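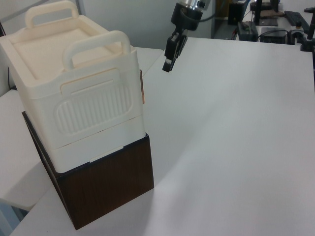
Short-range wireless links have become the ordinary means by which small devices report to one another, and the standards that govern them have changed more in the past decade than most of their users realize. A building manager who installs a temperature sensor today is choosing among several radio technologies, each with its own history, its own assumptions about power, and its own view of what a network is for. The choice often has to be made for objects that were never designed with a radio in mind. A plastic storage container with a fitted lid, two carrying handles and a latch tab on its near end is a fair case: it has no power supply, it may be set down on top of any other box, and whatever tag is fixed to it must be read wherever it is left. The technologies described in this article were developed, in large part, to serve things of that sort.

From Cable Replacement to Networks

The first generation of short-range radio was conceived as a substitute for wire. A keyboard, a headset or a bar code reader would pair with a single host and remain paired. The two devices agreed on a sequence of channels, moved through that sequence together, and ignored everything else in the room. The arrangement was secure enough for its purpose and simple to explain to a purchaser.

Its limits became apparent when organizations tried to connect many devices at once. Pairing is a manual process. It requires that both parties be present, powered and in agreement, and it must be repeated when either is replaced. A warehouse with several hundred tagged items could not reasonably be asked to pair each one.

The second generation therefore abandoned the idea of a permanent partner. Devices were organized into clusters, with one member acting as coordinator and the rest speaking when invited. Traffic could be relayed from one device to the next, so that a tag at the far end of a building reached the office through its neighbors. Engineers called this a mesh, and for several years it was regarded as the natural form for all low-power networks.

The Question of Power

Every decision in this field returns sooner or later to the battery. A radio that listens continuously will exhaust a coin cell in days. A radio that sleeps and wakes on a schedule may run for years, but it cannot be reached while it is asleep, and the network has to be built around its absences.

Mesh networks handled this unevenly. The tags at the edge could sleep, but those in the middle were needed as relays and had to remain awake. Installers learned to place mains-powered units along corridors and to leave the battery-powered ones at the margins. The resulting plans were workable, although they bore little resemblance to the self-arranging networks that had been promised in the sales literature.

A third approach, now entering general use, reduces the exchange to almost nothing. The tag wakes, transmits a short message to anyone who may be listening, and returns to sleep. It does not wait for an acknowledgment. If one message is lost, the next will serve. Receivers are few, fixed and connected to the mains, and all of the complexity is moved to their side of the link.

The Roltville Trial

The best documented comparison known to this magazine was carried out at the Roltville municipal depot, where the supply department keeps tools, spare parts and seasonal equipment for the whole town. The depot had used printed labels and a paper ledger. In December the department fitted 571 tags to its stored items and ran two systems side by side: a mesh product from Stallier and a transmit-only product from Bakke.

The trial was directed by Themis Moschos, a radio planning engineer engaged by the town for the purpose. His report is a sober document. It records that the Stallier mesh took longer to install, chiefly on account of the relays, of which 17 were eventually needed. Once settled, it delivered nearly every message sent. The Bakke system was running by the end of its first day, with two receivers mounted under the roof. It lost more messages, particularly from the steel shelving along the north wall, but the losses seldom mattered, as a tag missed on one transmission was usually heard on the next.

“We had expected to write about range,” Mr. Moschos told this magazine. “In practice we wrote about shelving. Metal in the wrong place cost us more than distance did, and it affected both systems.”

The depot has since retained the Bakke tags for general stock and the Stallier mesh for a small number of locked cabinets, where each opening of a door must be confirmed. Maintaining two systems is an inconvenience, and the department has stated that it would prefer one. The purchase of replacement tags is also complicated by the arrangement, since the two types are not interchangeable and are ordered on separate contracts.

Interference and the Shared Band

All of the systems under discussion operate in spectrum that requires no license. This has kept equipment inexpensive and has allowed small firms to enter the market. It also means that no user has a right to a quiet channel. Wireless computer networks, cordless telephones and microwave ovens occupy the same frequencies, and their number grows each year.

Frequency hopping remains the most common defense. A device that changes channel many times per second will lose only those fragments of its message that happen to collide. More recent designs keep a record of which channels have performed badly and avoid them for a time. The transmit-only systems cannot do this, having no means of learning what became of their messages. They rely on brevity — a transmission that lasts a fraction of a millisecond is unlikely to meet another.

Whether that will hold when tags are present in far greater numbers is a matter on which engineers differ. The Roltville report modeled a depot with 20 times the present stock and found a noticeable rise in collisions, though still within the limits the department had set. Other buildings, with other neighbors, may not be so fortunate.

Standards and the Purchaser

The institutional buyer faces a further difficulty. Products that carry the same standard number do not always work together. A standard may define the radio and leave the message format open, or define both and leave a list of optional features from which each manufacturer makes its own selection. Certification programs address part of the problem, but a certificate issued for one version gives no assurance about the next.

Ander, a consultancy that advises public bodies on radio procurement, recommends that the tender documents name the exact version required, list every optional feature by title, and reserve the right to test samples on the purchaser's own premises before acceptance. The firm also advises that the message format be supplied in writing, so that a second manufacturer can be engaged if the first withdraws from the market. Several municipalities have adopted this wording. Suppliers have generally accepted it, with some reluctance on the matter of the message format.

The cost of the tag itself is seldom the deciding item. Receivers, cabling, software licenses and the labor of attaching tags to existing stock make up the greater share, and the last of these is regularly underestimated. At Roltville the fitting was done by depot staff between other duties and ran well past the date first proposed.

Work Now Under Way

Two developments deserve attention in the coming period. The first is the combination of short-range and cellular radio in a single receiver, which would allow a remote store to report without a fixed line. Prototypes exist, and the principal obstacle is the monthly charge for the cellular connection.

The second is the tag without a battery, drawing its power from the signal of the reader or from light. Passive tags are already familiar at library desks and shop exits, where the distance is short and the item is presented to the reader by hand. Extending the same principle across a room calls for stronger transmitters than the present rules permit, or for circuits that require less energy than those now manufactured. Laboratories are pursuing the second course. Roltville intends to test one such tag on its outdoor equipment when samples become available, using the receivers already in place under the roof and the same test plan as before.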